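Keeping parcels in order on a metal shelf

Tips for a small stock room, a garage or a busy hallway

I have kept the parcel shelves for our little shop in Larnwood for six years, and before that I did the same work in my uncle's garage in Kostuneck. The place is small and the parcels are many. These tips are for people who have the same problem, also if you only collect packets for your neighbours or for a club.

Write the shelf number on the parcel

A printed label has a lot of text, but most of it is for the carrier and is too small to read when you stand in front of the shelf. So take a thick black marker and write your own number. We write the shelf first and then the place on it, with a short line between. The number must be big enough to read from one step away.

Write on a white part of the label where nothing is printed. Never write over the barcode or the small square code, or the scanner will refuse it. If the label is very full, write on a piece of paper tape and stick it beside.

Parcels for the same customer get the same number. Then they wait together and they go out together.

Stand the small boxes upright

Small boxes like to lie down in a pile, and then you must lift the whole pile to find the lowest one. Put them standing, like books, with the label to the front. Leave a little gap between the neighbours so that your fingers can go in. Heavy boxes go on the bottom shelf, and long ones also, lying flat. Soft bags do not stand at all, so keep them in a basket.

If a narrow box falls over all the time, put it between two wider ones. My colleague Angus McKinnon uses old bookends from Grundton for this, and they work well, but a brick wrapped in cloth is cheaper.

Look after the shelf itself

Metal shelves collect dust, and dust makes the boxes dirty underneath. Wipe them with a damp cloth and dry them well before you put anything back. Every January we take all the parcels down and tighten the screws. Fill the bottom first and the top last - a unit with a heavy top can fall forward.

Mark the front rail too. We use white tape with the same black marker, and we change it when it starts to curl.

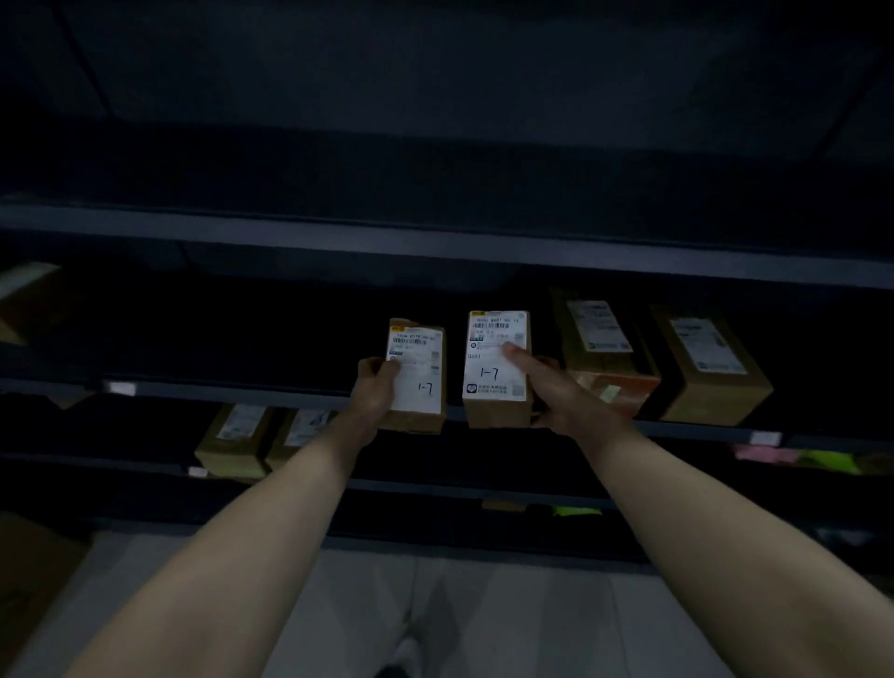
What should I do when two parcels have the same number but different names?
Keep both on the shelf and compare the names with your list before you hand anything over. Often one person has ordered for another at the same address. If they do not belong together, cross out one number with a single line and write the new one beside it.

Clear the old ones

Choose one time for checking, for us it is 10 in the morning, after the first delivery. Any parcel that waits too long goes to the left end of the shelf, and Natalie Pickering telephones the customer. We keep them up to 3 weeks, then they go back to the sender.

Do not throw away the marker when it becomes weak. Store it with the tip down for one night and try again. The Qian markers we buy come back nicely this way, other ones only sometimes.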